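In Praise of the Small-Town Toy Library

I moved to Zorinville with a toddler, a baby on the way and a car so full of plastic that we had to mail ourselves the winter coats. Two years later I own maybe a quarter of those toys, and my kids have played with far more things than I could ever have bought them. The reason is a converted shoe store on Peixoto Street, where you can check out a marble run the same way you'd check out a mystery novel.

I think every town should have one. I think it should sit next to the book library in our heads, as one of those plain, useful things a place provides, like a swimming pool or a bench at the bus stop.

The Zorinville toy library opens at 9 in the morning, and if you come in June, right after school lets out, there's a line of strollers on the sidewalk before the lights are on. It has 207 items on its shelves (there's a sheet by the door, updated in pencil). You can take two home at a time. My daughter carries hers out to the car like birthday presents, every single time, even when it's the wooden train she's borrowed over and over since she learned to walk!

What I love most is how it changes the way kids look at their things. A toy that has to go back gets played with. Mine will spend a whole rainy afternoon on a borrowed set of magnet tiles, building garages for everything they own, and the tiles they got for the holidays sit in the closet. I used to feel bad about that. Now I figure a short loan makes a thing interesting again, the way I finally read a book when the due date is coming up.

And then there's the space. We live in a small apartment, and for a long time every flat surface in it belonged to somebody with fur and button eyes. The couch, the tub, our pillows. I'd make the bed and an hour later there would be a full meeting going on in it.

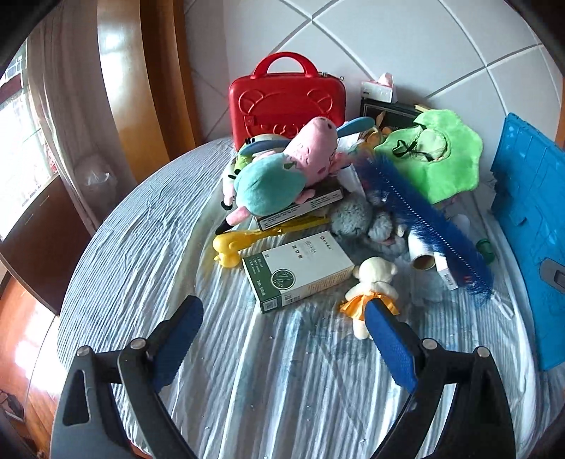 So do kids with a toy library nearby stop wanting toys of their own? Mine haven't, and I wouldn't want them to, because the favorites are part of the family and a favorite should never have a due date.

The things I'd put on loan are the big, brief loves: the play kitchen, the balance bike, the dollhouse that takes up half a rug. Kids grow out of those so fast. A balance bike is perfect for one summer, and after that it's a thing you trip over in the hall. Why should each family on a block buy one, store it and then try to give it away?

People raise good objections, and I've raised a few of them myself. Pieces get lost. Yes, they do. Our library keeps a jar of spare parts on the counter, and a game that's short one pawn goes out with a big button in its place. Germs worry people too, and I understand that, having spent one whole February with a box of tissues under my arm. Returned toys get wiped down before they're shelved, and I wipe them again at home. It takes as long as the kettle does.

The harder question is money. Darelska, the next town over, had a lovely toy library that ran out of a church basement and closed when the rent went up. Dasine, on the other side of the river, took the opposite route and folded its toys right into the public library — same card, same desk, same late fees. I've visited, and it's wonderful. You can walk out with a cookbook and a drum.

That's the model I'd copy. The building is already heated, the shelves are already there, and the people behind the desk already know how to lend a thing and get it back. If your town is talking about its library budget this year, go to the meeting and bring it up. Bring your kids along, too, if they can sit through it. Mine lasted as far as the parking discussion, and then we went out and ate our crackers on the steps.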